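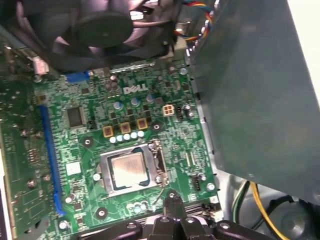
I finally cleaned out the spare room, and if you've been reading this blog for a while you know I've been promising to do that since May. Well, it's done! Mostly. There's one box of cables I can't face yet, but you can see the carpet again and I'd forgotten it was blue.

What got me moving was my friend Jade Whitlock coming to stay for 9 days. She's moving to Gotthorpe for a new job and needed somewhere to sleep while her lease got sorted out, and I said yes right away on the phone (of course I did, I love Jade) and then hung up and looked at the room and thought, oh no. You couldn't get the door all the way open. There was an exercise bike in there with coats on it, and behind the bike was a bookcase I'd been telling people I'd given away.

So I took two days off work and started at the door and went in from there. My rule was that anything I hadn't touched since I moved to Clistivham had to go, unless it was a photo or it made me laugh. That second part was a mistake. A lot of things made me laugh. I kept a ceramic frog with no lid, and I don't even know what the lid would have been for.

Books were the hard part. I had 21 cookbooks and I cook from two of them, the bread one and the one my aunt wrote all over in pencil. The rest went to Mandla Tshabalala down the street, who's teaching himself to cook now that the kids are out of the house. He's already brought me a lentil thing in a jar and it was very good, way better than anything I made from those same books!

Then there was the paper. Old phone bills, a warranty for a toaster, the manual for a car I sold, birthday cards from people whose names I had to think about. I sat on the floor with a bag on each side and the radio on and it took a whole afternoon. At the bottom of one pile I found a letter from my old neighbor Gianni Donati with his tomato sauce recipe in it, the one I'd been trying to remember for years. Two onions, left whole, and you take them out at the end. I'd been chopping them all this time.

I spent $100 on a secondhand bed frame, a lamp and some new pillows, and I painted the wall behind the bed a sort of mustard color. It looked awful for the first coat, truly awful, like a school cafeteria, and then the second coat went on and now I keep walking past just to look at it. Jade says it's the nicest room in the house, so now I'm wondering if I should sleep in there once she goes and put the bike in my room.

Next up is the hall closet. The vacuum lives in there with a tent and four umbrellas, and one of them opens by itself if you bump the door. I'm going to have a cup of tea first.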